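袋子的袋子

一、八百块

穆图阿要搬走这件事，我是从房东那儿知道的。

那天我下楼交水费，丹尼斯·塔努伊靠在门口剥花生，头也不抬地说，你们那个押金啊，穆图阿那一半我退他800，剩下那一半你接着押，行吧？我说行。说完上了两层楼我才反应过来，等等，什么叫退他？退他干什么？

我推开门，穆图阿正蹲在工作间里，跟一大团塑料袋较劲。

得先说说这个工作间。我们管它叫工作间，原来是上一家的小饭厅，三面墙贴着米色壁纸，印着大片大片的褐色叶子，还有弯来弯去的藤和一小串一小串的圆果子。刚搬进来那会儿我嫌它老气，穆图阿说不老气，像在树林里吃饭。后来我们也没在里面吃过几顿饭，桌子拿来修东西、包东西，墙上挂了铁丝篮，零碎全往里扔。我俩接的活很杂，给人换拉链啦，粘鞋底啦，帮Jener那家小网店打包啦，什么都干过一点。

“你要搬？”我说。

“嗯。”他说，“这些袋子你还要不要？”

你看他这个人！

我说你先别管袋子，你搬哪儿去，什么时候搬，为什么塔努伊知道我不知道。他一边把一只袋子捋平一边说，谢尔·贝里耶在港口那边找着个铺面，想两个人合着做，他去看了，挺好的，朝南。搬就是后天。至于塔努伊嘛，交房租的时候顺嘴说的。

“那你怎么不跟我顺嘴说？”

他不吭声了，拿着袋子甩了两下，哗啦哗啦响。

二、先收拾再说

我俩吵架有个毛病，吵不起来。他不接话，我又不会一个人吵，最后总是变成干活。那天也一样，我站了一会儿，觉得干站着实在傻，就把袖子一撸，说行，收拾，先把桌上弄清楚，哪些是你的哪些是我的。

粉色工具箱是我的，这个没得争，提手都快被我磨出印子了。墙上两个黑铁丝篮，他说留给我，带过去也没地方挂。我说谁稀罕，嘴上这么讲，心里还是松了口气，那个带格子的是我拿扎带一根一根勒上去的，要拆下来我能哭。

绿筐就麻烦了。

绿筐是我俩一块儿买的，在Tesine，那家店现在已经关了。那天刚拿到钥匙，屋里连个杯子都没有，我们跑去扫了一堆便宜货，结账的时候一共花了20，找零都没找着硬币，老板娘艾达抓了一把糖抵上。绿筐最早装过洗好的菜，后来装线轴，再后来就成了袋子的家。凡是进门的塑料袋，捋一捋，塞筐里，塞满了就找个大袋子装小袋子，再塞。

“这筐你拿走。”我说。

“你留着，你袋子多。”

“袋子是咱俩的！”

“那袋子也分。”他说。

于是我们两个成年人，在他搬走的前两天，认认真真地开始分塑料袋。

白的、半透明的那种最不值钱，一扯就拉成长长的一条，皱得发亮，谁都不想要。结实的布纹袋子他拿走，装工具用。轮到那只花的，我俩的手同时伸过去了。

花袋子白底，上面画得乱七八糟，一条深红色的卷线绕来绕去，有个黄黄的、像香蕉似的小东西，还有一块黄的，上面写着几个深色的字，跟手写的一样。我一直觉得是小孩设计的，穆图阿一直觉得是喝多了的大人设计的，为这个我们争过不下十回。

“这是我的。”我说。

“Tesine那天的袋子，”他说，“是我拎回来的。”

“拎的是你，挑的是我，艾达本来要给你一只灰的！”

他想了想，说，好像是。然后把手缩回去了。他一缩手，我反倒没意思了，就把袋子往绿筐旁边一搁，去厨房烧水。 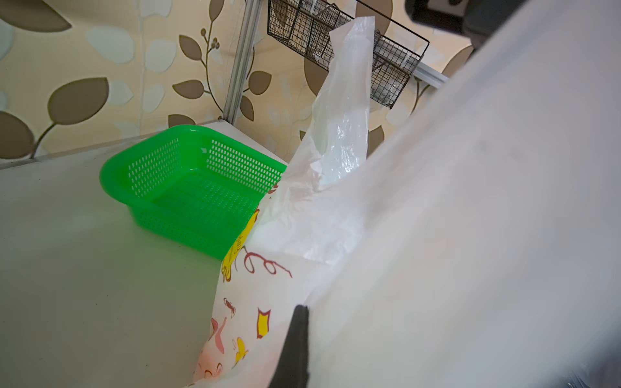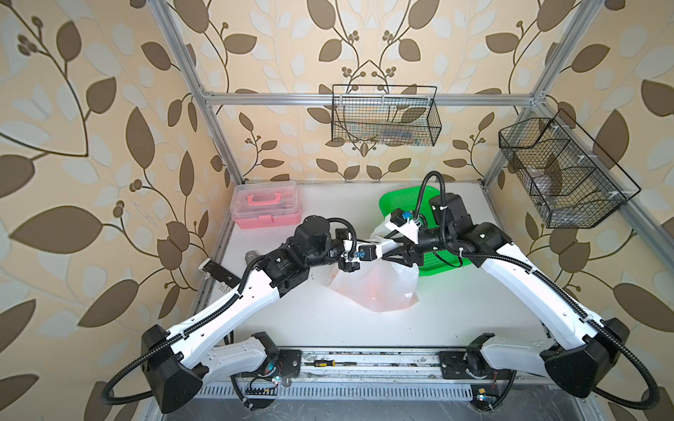 三、巴尔塔萨来了

水还没开，巴尔塔萨·托莱多就来敲门了。他住楼下，鼻子灵得要命，谁家烧水他都能赶上。他进来先看壁纸，每回都先看壁纸，说这叶子要是真的，你们俩得天天扫地。然后才看见我俩的脸色。

“出什么事了？”

“他要搬走。”我说。

“我知道啊，”巴尔塔萨说，“埃拉斯托告诉我的。”

我扭头瞪穆图阿。埃拉斯托·奥维诺，修自行车的那个，一个月也就见两回面！连他都知道！

穆图阿的耳朵尖都红了，他说，我是去问他借板车。

巴尔塔萨给自己倒了杯茶，坐在门边的凳子上，很识趣地不讲话，可他喝茶的声音特别大，吸溜一口，看看我，再吸溜一口，看看穆图阿。喝到第三口穆图阿受不了了，他说，我不是不想告诉你，四月份我还差你1000块没还呢，我想还上了再说，结果一直没凑齐，就一直没说。

我愣在那儿。说真的，那1000块我早忘了一大半。那时候他妹妹要做手术，我从抽屉里拿给他的，拿的时候连数都没数，还是他自己坐在桌边数了两遍，非要写张条子。条子写完夹哪儿去了，天知道。

“所以你打算不还钱就跑？”我故意说。

“我打算把押金先给你，”他急了，“剩下200，到了那边第一笔活……”

“你那筐！”巴尔塔萨突然说，“筐归谁？没人要的话我装土豆。”

我和穆图阿一起喊：“不行！”

四、条子

后来是在工具箱里找到的条子。我翻胶带，翻到最底下，一张叠得小小的纸，上面是穆图阿那手歪字，写着借到多少，什么时候还，还，后面空着。他压根没填日期。下头倒签了名，桑字写得特别大，占了半张纸。

我拿给他看，他看了半天，说，那时候我是真不知道什么时候能还。

“那你现在填一个。”

他找了支笔，趴在桌上想。想得可久了，巴尔塔萨的茶都续了一杯。最后他写的是：来拿绿筐的时候。

我说这算什么日期啊。他说，筐先放你这儿，袋子也放你这儿，我还钱的时候来拿，到时候再分。

“那你要是一直不来拿呢？”

“那你就一直有筐用。”

这账怎么算都是我亏！可我也没改，把条子照原样叠好，塞回胶带底下去了。押金我没要他的，新铺子处处花钱，谢尔那个人我见过，买个锤子都要挑进口的，800块在他手里撑不过一星期。

五、板车

搬的那天埃拉斯托也来了，板车轮子吱扭吱扭响，他一个修车的，自己的车居然这样。穆图阿的东西不多，两个箱子，一卷铺盖，一台缝纫机，布纹袋子里装着他的锥子和钳子。塔努伊站在门口看，手里还是花生，抓了一把塞进穆图阿口袋，说路上吃，其实走过去也就半小时左右。

到拐角他回头喊了一句什么，我没听清，轮子太响了。我喊：“什么？”

他停下来，两只手拢在嘴边：“那个袋子！是大人画的！”

“小孩！”我喊回去。

埃拉斯托推着车先走了，他赶紧小跑着追上去。

我上楼，水壶是凉的，桌上还摊着那堆分了一半的袋子。我把白的捋了捋，一只套一只，花的放最上面，全塞进绿筐里。塞到一半听见楼梯响，还以为他落了东西，拉开门一看，是巴尔塔萨，怀里抱着一兜土豆，问我筐真的不借吗，就借两天。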